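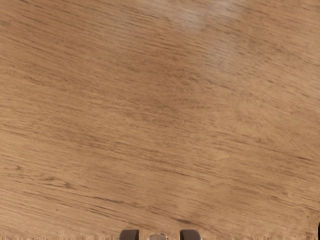 What do we want the Sindgate figure to look like before she leaves the clay?

Tired, and in the middle of something. I've gone back and forth on it since the start of February, and every time I make her calm and noble she turns into a paperweight. The women who worked the ferry landing at Sindgate were on their feet from before light, and I want weight in the hips and a coat that has been rained on for years.

February, late evening, clay studio

Big day on the quarter-scale model! I cut the head off this morning (cleanly, with the wire, no drama) and set it back on about a finger's width further forward, and the whole back woke up. The shoulders had been reading as a coat hanger. Now there's a line from the nape down through the left heel and you can follow it from the door. I walked in and out of the room more times than I'd like to admit, just to get the surprise of it again.

Nouhaila Tazi came by at four with the archive prints. She had been through all 334 of the landing photographs and pulled the ones where people aren't posing, and they are wonderful. Everybody posed goes stiff from the neck up. Everybody caught unawares has one hand busy: a knot, a button, a child's collar. So the right hand is going to be busy. I roughed it out while she was still talking, gripping the coat closed at the throat, and she said leave it. I've left it. Wrapped the hand separately in damp cloth so I can't fiddle with it.

We talked for a long time about the face. The town's brief asks for "a likeness of the working women of the landing," and a likeness of many people at once is a hard thing to make. The plaster sketch from last month tried to average them and came out bland as soap. Nouhaila's view is that I should pick one sitter, a real face with a crooked nose and uneven eyes, and trust people to understand she stands for the rest. I agree more every hour. Old church carvers did this all the time, you can spot the baker in among the apostles. Will start over on the face with the crooked nose from print 3 and see how far it carries.

Height. The Grulirik people want her on a plinth at chest level so she shows up from the road. I want her down on the paving. Made two card cut-outs to test it, one raised and one on the floor, and squinted at both from the far end of the yard. Raised, you see coat hem and nostrils. On the floor you meet her. I'm going to bring the cut-outs to the next site visit and let them stand next to her, I think it will do the arguing for me. If they still need something for the road, a low step in the same stone would be fine by me.

Bronze notes, for whoever preps the pour with me:

Brelari sent the sample tiles and the third one is gorgeous, a brown that goes nearly green in the folds. Their waxed finish is the one I'd choose. The black one looks smart indoors and dead outdoors, skip it.

Weight for the full-size cast comes out at 412 pounds on their worksheet, armature excluded. Lower than I feared. The floor of the van can take it but we'll need the long ramp, and I'd like the straps checked before then.

Their price for casting and chasing is 3,769, delivery extra. That fits if we make the rubber mold ourselves. I'm happy to do it, I like mold days, but I need a second pair of hands for the coat because the undercut behind the collar is deep. May have to split it into another section there. Draw the seams on the model before anyone mixes anything, please. Last time we argued about seams with the rubber already going off in the bucket.

Went to see the Palma fountain again on the way home yesterday. I used to be snooty about it. The main figure is still weak, all that smooth drapery with no body under it, but the little boatman around the back is superb, and hardly anyone looks at him. His knees are worn bright from kids climbing up. I'd be delighted if ours went shiny somewhere. Maybe the busy hand? It sits too high for small children, though a pocket edge would be in reach. Thinking about giving her a deep pocket with the flap turned out, something you could get your fingers into. Ask Brelari how thin an edge they can hold there before it gets sharp.

Clay itself is behaving. A bit short and crumbly near the base where the heater catches it, so I've sprayed and bagged that end and shifted the heater over to the sink. If you're first in tomorrow, unwrap the feet only and give them a mist. Don't touch the neck, it's still settling on the new pin.

Still to do: the new face, left cuff, boots. The boots are just lumps at the moment and I want proper laces on them. Nouhaila is lending me a pair of her grandmother's to work from.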